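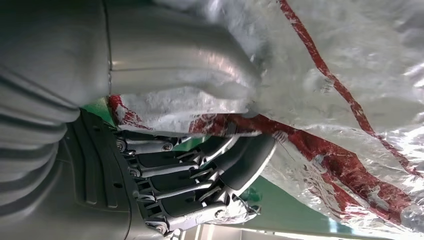 Comunidad > Astrología > Carta natal > Retornos y tránsitos
Tiempo de lectura: 2 min

¿La revolución solar se calcula para donde naciste o para donde estás?

Hola a todos, llevo unos meses aprendiendo por mi cuenta y me he hecho un lío tremendo. Nací en Bollberg pero vivo en Stillirville, a 2635 km, y cumplo años en abril. Si saco la revolución solar para Bollberg me sale ascendente Virgo y el Sol en la 8, y si la saco para donde vivo cambia todo y el Sol se me va a la 9. ¿Cuál miro? Uso el programa Stedano, por si influye. Y cumplo 52, que no sé si eso pinta algo con lo de Quirón (he leído que vuelve por los cincuenta).

Respuesta 1
Yo siempre la hago para el sitio donde me pilla el momento exacto del retorno, aunque esté de vacaciones. Llevo 17 años mirándolas así y me cuadra bastante más. Eso sí, comprueba que Stedano te coja bien el horario de verano, que en abril a mí me lo puso mal una vez y me bailaba el ascendente entero. Lo de Quirón, mira a qué grado estaba en tu natal y busca cuándo vuelve a pasar por ahí, que con las retrogradaciones puede repetir.

Respuesta 2
la natal manda y punto, lo demás son modas

Respuesta 3
Pues depende de la escuela, la verdad. En el manual de Hermans (tiene casi 900 páginas, paciencia) se defiende el lugar de nacimiento, y a mí me gusta empezar por ahí. Saca las dos, apunta qué planetas caen en los ángulos en cada una y vuelve a leerlo dentro de un año. ¡Y no te asustes por el Sol en la 8! Yo lo tuve y lo único gordo fue una herencia con mucho papeleo.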